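Vodel, el robot de reparto que Hanisent alquila por meses

Imke Sperling lleva la parte comercial de Hanisent y contesta a las preguntas sin consultar ningún folleto. El producto del que hablamos se llama Vodel: un vehículo autónomo de reparto para polígonos y recintos de empresa que se ofrece en alquiler, con el mantenimiento incluido. La conversación empezó por las calles donde trabaja.
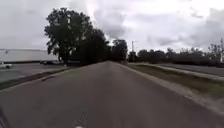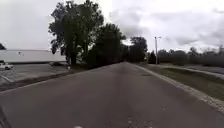

Vías rectas, naves bajas, aparcamientos a un lado. «Nuestro cliente típico tiene varios edificios y una furgoneta que se pasa el día llevando paquetes pequeños de uno a otro», explica Sperling. «Ese es el trabajo que queremos hacer. No vendemos reparto a domicilio, y a quien nos lo pide le decimos que busque otra cosa.»

El alquiler cuesta 324 euros al mes, con un pago inicial de 270 por la puesta en marcha. En ese precio entran el mapa del recorrido, la formación de dos empleados y las revisiones. Las ruedas se facturan aparte. «Hubo quejas por eso», admite, «y en febrero cambiamos el contrato para que figure en la primera página.»

Le pregunto por las calles sin líneas pintadas, que en los polígonos abundan. Sperling pasa la pregunta a Shota Koyama, responsable de navegación, que se suma a la charla por teléfono. «La pintura ayuda, pero no contamos con ella», dice Koyama. «El sistema se orienta con los bordillos, el límite de la hierba y lo que hay fijo alrededor: un poste, una fachada. Los árboles nos sirven menos. Los podan, crecen, y entonces hay que repasar el mapa.»

¿Y los días nublados? Koyama los prefiere. Lo que peor lleva la cámara, según él, es el sol bajo de última hora de la tarde. En esas condiciones el robot reduce la velocidad y, si pierde la referencia, se detiene y avisa al operador.

La carga máxima es de 110 kilos. Maëlle Lapointe, jefa de almacén en Sasmont, lo tuvo a prueba y acabó firmando. «Para recambios y documentación nos basta», cuenta. «Lo que no me gusta es la tapa: pesa, y con guantes el cierre cuesta. También tuvimos que acordar con los transportistas que no dejaran los camiones en la curva de salida, y eso llevó más tiempo que instalar el robot.»

Sperling toma nota de lo de la tapa — ya se lo habían dicho en Flanagan, otro cliente — y asegura que la próxima versión llevará un cierre distinto. No quiere dar fecha.

El servicio admite recorridos desde 100 metros y el contrato mínimo es de seis meses. Quien quiera verlo antes puede pedir una visita a Hanisent. Un técnico recorre las calles a pie, mira los cruces y entrega un informe por escrito. Si el recorrido no es apto, la visita no se cobra.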